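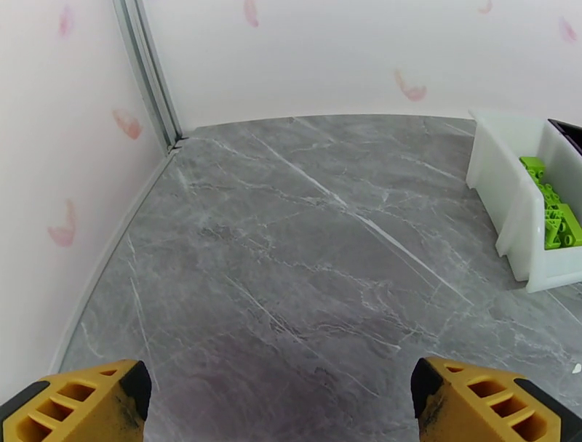
By Geert Claeys
April

Narnilar Stone Floor Cleaner, 433 mL

I've been mopping with this stuff for 9 months now and I'm still a bit silly about it! We have grey tile with a marble look all down the hall, and every other cleaner left it streaky (my old favourite included). One capful in a bucket of warm water, wring the mop out well, and let it air dry – no rinsing. The smell is faint, a bit like cut pears.

Please don't use it on waxed timber, it'll dull the colour.

Item 3659. Refills come in the same size, and the cap fits both.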